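Senddale Household Automation Working Group
Minutes, 08/06/2025

Present: Elin Foulkes (chair), Adalberto Paiva, Princess Dimaculangan, Everaldo Vasconcelos
Apologies: Tarcísio Araújo

1. Previous minutes
Agreed with one change. The May entry on drawer handles should read "pull to open," as Everaldo had asked.

2. Tidying tasks
Adalberto reported on the shelf work. Putting a book or a folded cloth into an open cubby is now on the list of chores to be tried on the arm. He thinks the cloth will be harder — it changes shape every time it is picked up. Princess wants books tried both lying down and leaning.
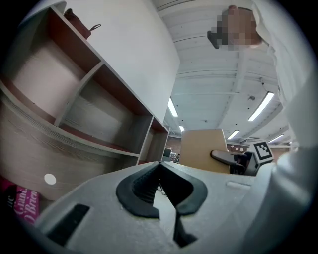

She also asked that shelves of more than one height be used, as most homes have them. Elin agreed and will add this to the task sheet. The hand-held recordings for tidying stand at 2509, and Everaldo is still checking them for bad starts.

3. Boxes
The group talked over whether moving cardboard boxes belongs with household work or with the shop-floor list that Jireš keeps. It was left in both. Everaldo said a standing box tips easily when pushed low down, and asked for pushing and lifting to be logged as separate tasks. Agreed.

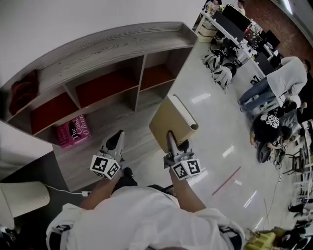 Could a machine clear an ordinary living room today without help?
Adalberto's view was that it could manage parts of the job, such as boxes and books in known places, but would still need a person to step in when something was soft or half hidden.

Princess asked for that to go into the note to Iltatstead in the same words.

4. Shop-floor trial
Provemen has offered 29 shelf-stocking tasks. Elin would like to start with 3 and see how long each takes to set up. Everaldo to reply to them.

5. Any other business
Tarcísio sent word that the task sheet has two rows for folding towels. Princess to remove one.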